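Working Rules for a Shared Robot Hand: What We Wrote, Tested and Changed
Project report, Robotics and Automation, second year
Bautista Ulloa and Hedvika Gajdoš, Carkstead
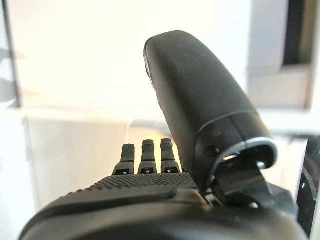

1. Background

The teaching lab at Carkstead has one robot hand, mounted on an arm, and it is shared by several student groups. Before our project there was a single laminated sheet by the door with the emergency stop procedure on it. Everything else was passed on by word of mouth. Groups disagreed about who should be at the controls, whether you could reach in while the arm was powered, and how the hand should be left at the end of a session.

Our task was to write a set of working rules for the hand, try them out with real users for one term, and report on which ones were followed. We were not asked to change the hand or its software.

2. What we read first

We started with the general machinery safety standard ISO 12100, mainly to learn how a risk assessment is laid out. We then read the parts of ISO 10218 that our supervisor pointed us to, and the technical specification ISO/TS 15066 on people working close to robots. These are written for industrial use and a lot of them did not apply to us. We took three things from them: list the hazards before writing any rules, deal with a hazard in the equipment if you can before relying on people's behaviour, and write down what is left over.

We also had the lab's own log book, kept under the name Prirkevum after the first group that used it. It had 232 entries when we started. Most are one line long. We sorted them by hand and marked 27 as incidents, meaning that something moved, stopped or came loose when the user did not expect it. No injuries were recorded.

3. Hazards

The hazard people thought of first was being hit by the arm. The log did not bear this out, as the arm runs at reduced speed and the cage gate is interlocked. More of the entries were to do with the hand itself.

Pinching. The gap between thumb and fingers is the obvious place, and people are careful of it. The base of the thumb is easier to forget. Below the metal ring the linkages are partly exposed, and a fingertip could go in there while somebody is steadying the hand.

Fasteners. Small screws work loose with repeated closing. Two log entries mention a screw found on the bench with no note of where it had come from.

Unclear control. In nine of the incidents two people were giving commands, one from the pendant and one from a script on the laptop.

Poor handover. The next group found the hand in a half-closed position, or with a changed speed limit, and did not know.

4. The rules

Version 1 had 19 rules on two pages. Users told us they had not read the second page. Version 2 fits on one side and is the version we tested.

Rule 1. One person is the operator. The operator says so out loud and holds the pendant. Scripts are started only by the operator.

Rule 2. Hands stay outside the gate while the drives are on. To touch the hand, switch the drives off and wait for the lamp to go out.

Rule 3. When handling the hand, hold it by the housing. Do not hold it by the thumb or put fingers near the linkages.

Rule 4. Before the first run, check the screws on the thumb and fingers by eye and the ring at the base of the thumb by touch, drives off.

Rule 5. The first run of any new script is at the lowest speed with nothing in the grip.

Rule 6. Any loose part goes in the labelled tin with a note of the date and where it was found.

Rule 7. At the end, open the hand fully, return the speed limit to default and sign the log.

5. How we tested them

Five groups used the hand under version 2. We sat in on sessions with a tick sheet and marked each rule as followed, partly followed or not followed. We told the groups we were doing this, so the results are probably better than they would have been without us in the room. We also read the log each morning at 9.00 to see whether it had been filled in.

6. Results

Rules 2 and 5 were followed in every session we watched. Rule 2 is backed up by the interlock, so it would have been hard to break.

Rule 1 was followed at the start of sessions and slipped later on. The usual pattern was that the person at the laptop made a small change and pressed run without asking. One group solved this by putting the laptop and the pendant side by side - we have copied that into the notes for new users.

Rule 4 was the weakest. The check takes around 3 minutes and people skipped it when they were short of time. Those who did it were not sure what they were looking for, and the rule as written does not say what a bad screw looks like.

Rule 7 was partly followed. The log was nearly always signed, but the speed limit was often left as it was.

7. Changes made in version 3

Rule 4 now comes with a short checklist kept on the bench, using a sheet layout borrowed from the Kopecký workshop downstairs. It gives the checks in order, starting at the thumb. A screw standing proud of the surface means the hand is not used that day.

The speed limit has been taken out of Rule 7. Our technician set the controller to go back to default at power-up, so there is no longer anything to remember. We should have asked for this in the first place, given what we had read about fixing the equipment before relying on people.

Rule 1 has not been changed. We discussed locking the laptop out unless the pendant is held, and the Ninico controller does allow it, but it would need a new cable and someone to approve the work.

8. Limits of the project

We watched only daytime sessions. All the groups were students who had already done the lab induction, and a first-year group might behave differently. Incidents were also rare enough that we cannot say whether the rules brought the number down. What we measured was whether people followed them.

9. Still to do

Version 3 went up in May. The pendant cable request is with the technician, and the log book needs a new column for the operator's name. Hedvika has the master copy of the rules and the blank tick sheets for whichever group takes this on next.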